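Open Day at the Rivera Building, or How I Spent a Whole Afternoon Looking at Desks

I almost didn't go. The open day at the Rivera building was on September 4, 2023, and I had a pile of laundry and a perfectly good couch waiting for me. But my friend Jade Birkett had gotten two passes through her work, and she knows I've been trying to set up a decent workroom over my garage since January. "Come see how people who do this for a living lay out a room," she said. So I went, with a tape measure in my bag (yes, really).

The building used to be a shoe warehouse, and you can still tell from the freight elevator, which takes forever and smells a little like glue. Condura runs the place now and rents out the floors. They let us in at the loading dock side in small groups, handed everybody a sticker, and then mostly left us alone, which I loved. I hate being herded. There was coffee by the stairs and a tray of those flat almond cookies, and I had more of them than I'm going to admit to here.

The ground floor is all storage and a shared print shop. Biltetti, the outfit that builds the shelving, had a table there with samples, and I talked with a very patient woman for ages about brackets. Each of their shelves is rated for 300 pounds. I don't own 300 pounds of anything, but it's nice to know! A starter set is 80 dollars if you take the unpainted one, and I'm still thinking about it.

Then we went up to the work floor, and that was the part I'd come for.

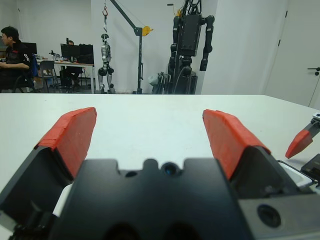
My big problem at home is the worktable. I have an old door on two file cabinets, it's covered in paint drips and coffee rings, and every time I put down a small screw it's gone forever. So I was all eyes for what other people put their projects on. I really liked the white table up there, with the clean, plain surface and the nice straight back edge, and I kept picturing it under my own window with a lamp at one end. The long desk farther back was the other one I fell for, light on top with thin legs, which makes such a difference in how big a room feels. Mine has those two fat cabinets under it, and I bang my knees on them daily.

Jade was much more interested in the chairs. She has a bad back and a lot of opinions — ask her about lumbar support only if you have the evening free. She thinks everyone should buy the chair first and then the desk to match it, and I think she's wrong, but I did go home and look at my kitchen stool with new suspicion.

I asked our guide about cleaning, because white and me don't usually mix. He told me they wipe the tables down every evening with plain dish soap and water and a soft cloth, no sprays. They did try a tint of cream one year and everybody complained that it looked dirty all the time, so back to white it was.

One more stop was the top floor, where Clerker has its offices. It's 66 steps if you skip the elevator (there's a little sign at the bottom, that's how I know), and we skipped it, and I regretted that by the second landing. Nice view of the rail yard, though. They have a reading corner with a rug I would have rolled up and taken home if it had fit in Jade's car.

If you want to go next time, wear flat shoes and get there early, as parking on the street side fills up fast. Passes are free but you do have to sign up ahead. I've since measured my garage room properly, and a long desk with thin legs fits along the north wall with a few inches to spare. The door is going back to being a door.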